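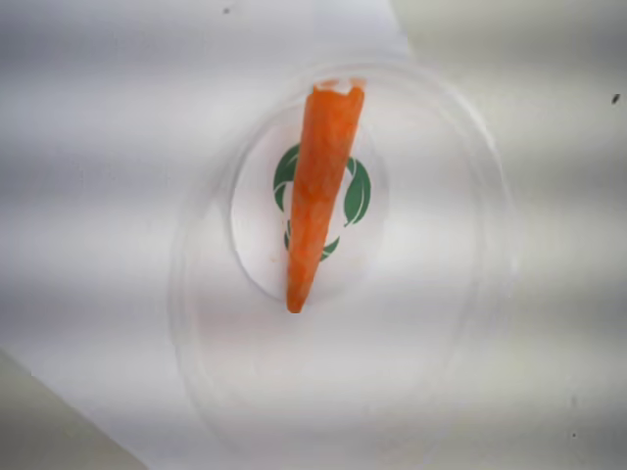
Lejla Kos told the board that she had never agreed to the lease, that the first she heard of it was the invoice for the deposit, and that she did not see how Plivero could be held to a document signed by a man with no power to sign it.

Chapter 6
Authority to Bind the Corporation

6.1 The Problem

A corporation cannot pick up a pen. Every contract it makes is made by a human being who signs, speaks, clicks or nods on its behalf. In most cases no one asks whether that person had the power to do so. The goods arrive, the invoice is paid, and the question never comes up. It comes up when one side regrets the deal, when the person who signed has left, or when two people inside the company had different ideas about who was in charge.

The lease mentioned above was signed by Plivero's head of operations. Under the company's internal rules, any commitment longer than 30 days needed the approval of the board. The lease ran for two years. The landlord, Zedum, had dealt with the head of operations on earlier matters, had seen his title on his business card and his email, and had been told by him that everything was in order. Zedum had never seen the internal rules and had never asked for them.

Is Plivero bound? The answer depends on the kind of authority the head of operations had, and that is the subject of this chapter. We will come back to the lease several times.

6.2 Where Authority Comes From

The law of agency supplies the basic rules. The corporation is the principal. The officer or employee who acts for it is the agent. The person on the other side of the deal is usually called the third party. An agent can bind the principal if the agent has actual authority, if the agent has apparent authority, or if the principal later ratifies what the agent did. Each of these has its own test, and a student who mixes them together will get the wrong result in a good many cases.

In a corporation, authority starts at the board of directors. State corporation statutes generally place the management of the business in the board's hands, or under its direction. The board then passes parts of that power down to officers, and officers pass parts of it further down. The chain can be traced through several kinds of documents:

the corporation statute of the state of incorporation
the articles or certificate of incorporation
the bylaws
board resolutions
employment agreements and written job descriptions
internal policies, such as a table of signing limits

The documents higher on the list control those lower down. A resolution that conflicts with the bylaws gives way to the bylaws, and bylaws that conflict with the statute give way to the statute.

Shareholders are not on the list as a source of day-to-day authority. A person who owns most of the stock may be able to replace the board, but ownership of stock alone does not give anyone the power to sign a contract in the corporation's name. Students who have worked in small family businesses often find this odd, as the majority owner in such a business tends to sign everything. That owner is normally also a director and the president, and it is the office that carries the power.

6.3 Actual Authority

Actual authority looks at what passed between the principal and the agent. The question is whether the agent reasonably believed, based on the principal's words or conduct, that the principal wanted the agent to act in that way. What the third party knew or thought has no bearing on this test.

Express actual authority is the simpler kind. The board adopts a resolution that says the vice president may sign a purchase agreement for a named piece of equipment at or below a stated price. The vice president signs at that price. The corporation is bound.

Implied actual authority fills in the gaps. A resolution telling an officer to open a warehouse will rarely mention the electric service, the locks or the trash pickup. The officer has implied authority to arrange those things, because they are needed to carry out the task or normally go along with it. Implied authority can also grow out of past conduct. Suppose the purchasing manager at Rajput, a maker of commercial ovens, has for years placed orders above her written limit, and her superiors have seen the orders and paid for them without complaint. She may reasonably conclude that the written limit is no longer enforced, at least for orders of the same kind and size.

There are edges to this. A single payment made by mistake will seldom be enough to show that the company meant to widen an agent's power. And once a principal clearly tells the agent to stop, any implied authority to continue ends, whatever happened before.

Apply this to the lease. The head of operations at Plivero knew of the 30-day rule. Nothing in the facts suggests that the board had ignored the rule in the past. He had no express authority to sign a two-year lease, and he could not reasonably believe that he had been given it by implication. If actual authority were the only route, Ms. Kos would be right.

6.4 Apparent Authority: A First Look

Apparent authority looks at the other relationship, the one between the principal and the third party. It exists when the third party reasonably believes that the agent has authority and that belief can be traced to something the principal did or said. Both parts are required.

The second part causes the most trouble. An agent cannot create apparent authority out of nothing simply by claiming to have it. If a stranger walks into Zedum's office and announces that he is the president of Plivero, Plivero is not bound by what he signs. The head of operations told Zedum that everything was in order, but that statement, standing alone, came from the agent.

Zedum will have to point to something that came from Plivero. It has several things to point to. Plivero gave the man his title. It let him use that title with outsiders. It allowed him to deal with Zedum on earlier matters and performed the contracts that resulted. A court would ask what a reasonable landlord would make of all this. Does a head of operations at a company of this size usually have the power to lease space? How large was the lease compared with the earlier deals? Was there anything in the negotiations that should have led Zedum to ask for a resolution?

Titles matter a great deal here, and they do not all carry the same weight. The president or chief executive is generally taken to have power over contracts in the ordinary course of business. The corporate secretary is usually taken to have power to certify the company's records, and much less power to make deals. Vice presidents fall in between, and courts differ on what the title alone conveys. Newer titles – head of growth, chief of staff, lead for partnerships – have little history behind them, and the third party who relies on one of them takes on more risk.

Extraordinary transactions are treated differently. Selling substantially all of the assets, merging with another company, or issuing new stock is understood to need action by the board, and in some cases a vote of the shareholders. A buyer who accepts the president's signature alone on a sale of the whole business will have a hard time showing that the belief was reasonable.

6.5 Secret Limits

The rule that decides many of these disputes can be stated briefly. A limit on an agent's authority that the third party does not know of, and has no reason to know of, does not defeat apparent authority. Plivero's signing policy was kept in its own files. It told the head of operations what he could do. It told Zedum nothing.

The company still has a remedy when it is bound by such a contract. An agent who goes beyond actual authority has breached a duty to the principal and may be liable for the loss. Whether that remedy is worth much depends on the agent's means, and employers do not often pursue it.

Compare a second set of facts. Idis, a software vendor, receives a copy of a customer's signing policy along with the request for bids. The policy says that contracts above a certain amount need two signatures. Idis later accepts a contract above that amount with one signature on it. The limit was no longer secret, and the argument from apparent authority is much weaker, however senior the person who signed.

6.6 Plan of the Chapter

The next section takes up apparent authority in detail, beginning with the case law on officers and titles. It is followed by ratification, in which the corporation adopts an unauthorized act after the fact, by its words or by keeping the benefits. Had Plivero moved its staff into the leased space and paid rent through February before raising any objection, the discussion of authority at the time of signing might never be reached.

The later sections deal with the paperwork that lawyers use to avoid these disputes: the secretary's certificate, the incumbency certificate, the certified resolution and the opinion of counsel. Sample forms are printed at the end of the chapter. Read the Plivero signing policy in the first of them before attempting the problems, and note which of its provisions a landlord would have had any way of learning.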